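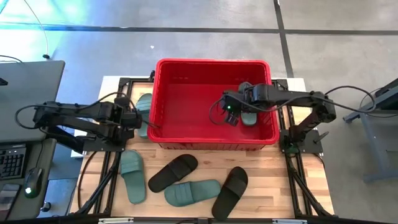

Sandal bin task, both arms, one sandal in the red bin and five still on the table.

Home > Support > Tickets > Grippers
2 min read

Ticket 487: right arm slow to let go of soft items
Status: open
Raised by: Jolán Kovács
Assigned to: Lajos Halász

Jolán: We're comparing the Vincze fingers with the older Barine set on the slide sandals. Gonen's sales sheet says the Vincze pads "release cleanly on foam and rubber". I'd like to know what they tried it on. On the right arm the fingers open and the sandal hangs on by the strap, then drops when it feels like it. The left arm has the same fingers and doesn't do this nearly as often.

Lajos: Is the gripper light green when it hangs?

Jolán: Green throughout, same as in the picture. I no longer think that light tells us much. It was green on Saturday with the finger cable half out.

Lajos: Controller log shows the open command going out and the position reading as fully open. 19 late releases in 414 picks, all on the right. Please swap the finger sets left to right and run it again. Don't touch the Ivance controller settings yet.

Jolán: Swapped. The fault stayed on the right arm, so it isn't the pads. I had been ready to blame them.

Lajos: Then I'd look at the approach. The right arm comes in over the bin and opens low down inside it. If the fingers touch the wall they can't spread, whatever the log says. Raise the release point by 9 mm.

Jolán: Raised. Better on the black ones, no change I'd swear to on the green. Ivance support suggested new firmware, as they did for the last two tickets. I'd want to see a release note that mentions grippers first.

Lajos: Agreed, leave the firmware alone. Next run with the Barine fingers on the right, same release height, green sandals only. Check the cable loop on that side isn't pulling at the wrist when the arm reaches across.

Jolán: Will do after lunch. Keeping this open, and no order to Gonen until it's closed.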